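Jeltley Tableware: Common Questions

Can I put the cups in the dishwasher?
Yes, on the top rack. Wash bowls and plates by hand, as the glaze dulls over time.

Do you sell single pieces?
We do. Cups and small bowls are sold one at a time. Dinner plates come in sets of 2.

The yellow cup is also sold with the Wada breakfast set.
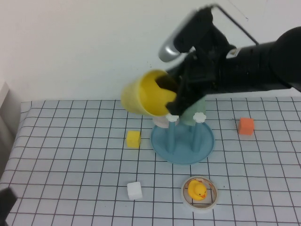 How much does a cup hold?
The standard cup holds 300 ml and the large one 400 ml. Both sizes come in every color except gray, which we only make in large.

What if something arrives broken?
Write to us within 2 weeks with your order number. Keep the box until you hear back.

Do you ship to Kurkuvo?
Yes, but not in May, when the depot is closed.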